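Thread on Bresteo's second full-length, "Halim", after two weeks of listening on monitors and on bad earbuds. Mostly about the recording and the mix. Some notes on the songs as they come up.

For those who haven't followed: Bresteo is a four-piece playing slow, low-tuned doom with a lot of death metal in the right hand. The first album was tracked in a rehearsal room and sounded like it. "Halim" was done in Wutdale, in a proper live room, to tape.

Tuning is drop A on standard-scale guitars. You can hear the low string go sharp on every hard attack and settle after a beat. On track one, "Bunddale", they leave it in on both sides, and the two guitars beat against each other at slightly different rates. I like it. A tuner-obsessed producer would have edited it out.

Guitars are double-tracked, hard left and hard right, with no quads as far as I can hear. The left is the darker one. The right has a bump near 1000 Hz that gives it most of the pick noise. If you fold to mono, the right guitar wins every time.

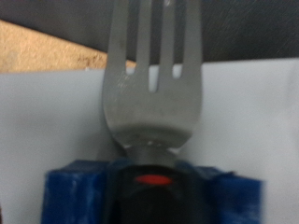 Fork.

Bass is where the record differs from its neighbors. Most bands in this tuning split the signal, distort the top and keep a clean low end underneath. Bresteo seem to run a single distorted chain and accept the loss. The fundamental comes and goes depending on the note.

On "Bunddale" this works, since the riff sits on the open string. On track three, "Salt Register", the riff climbs and the bottom drops out from under it at the top of each phrase. Listen at 2:10 in. I checked it on three sets of speakers and it's in the recording.

Drums. Kick is natural or very close to it. There is real variation between hits, and on the faster sections the left foot is audibly weaker. Snare is tuned high for this style and has a ring that sits above the guitars. Some listeners will hate that ring. It lasts the whole album.

There's one blast section on the record, late in track four, and it holds for 36 bars. No click that I can detect. The tempo creeps up going in and falls back when the half-time riff lands. The fall is the best moment on side A.

Cymbals are too loud. The left crash bleeds into everything and masks the vocal consonants. On the first album I put this down to the room. Now I think it's how he hits them.

Vocals: one voice, low, fairly dry. The lyric sheet deals with a flooded town and the people who keep paying rent on it. The words are better than the delivery lets on. There's a short slap on the verses and a long plate on the sustained parts, and the plate is high-passed somewhere near 600, so it never clouds the guitars. Good decision, worth copying.

The title track runs past the 11-minute mark and is built from two riffs. The first is a chromatic crawl with a rest in every fourth bar. The second is the same shape moved up a minor third with the rest removed. That's the entire arrangement until the lead comes in — and the lead is one melody, played three times, slightly wider vibrato on each pass.

I expected to be bored by it and wasn't. The rest is what carries it. They let the amp noise through in the gap instead of gating it, so the silence has a floor, and the floor gets louder as the track goes on. Either someone rode the fader or the amps were heating up. My money is on the fader. 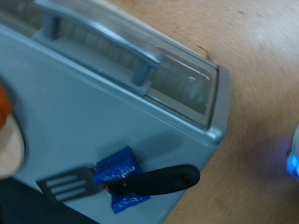
Midrange on side B is the weak point. Tracks five and six were cut in a later session, and the guitars come back with a boxy honk between the kick click and the vocal. It has the sound of small plastic things, a speaker pushed inside a toy toaster with the clear window shut over the slot. A narrow cut brings most of it down at home. It should have been caught before mastering.

Track six, "Tenant", is otherwise the strongest writing here. Verse in seven, chorus in four, and the bridge overlays both without trying to resolve them. The drummer follows the seven, the bass follows the four. They meet after 28 beats and go straight into the outro.

Mastering is moderate. Nothing clips on my meter, and the loud passages still move a bit compared to the quiet ones. The digital version and the LP appear to come from different masters. The LP has less above 10k, which helps with the crash problem and costs some definition in the bass grind.

LP notes: my copy is flat, quiet on side A, with a patch of surface noise at the start of side B. The title track closes side A and gets pushed close to the label, so expect inner-groove distortion on the final lead. A different running order would have avoided it.

Sleeve is matte, single pocket, with lyrics on a loose insert. The type is gray on black at a size I needed a desk lamp for. No recording credits past the studio town, which is a pity given how much of this record is about the recording.

Compared to the first album: better songs, better drums, worse consistency. The first one had a single bad sound from start to finish and you adjusted to it. This one has a very good sound for four tracks and then changes it on you.

Start with "Bunddale" if you want the riffs, "Tenant" if you want the writing. The title track needs a decent system, or at least one that reproduces the amp noise.

They're playing the whole thing front to back in September. I'll be standing on the right side of the room, away from that crash.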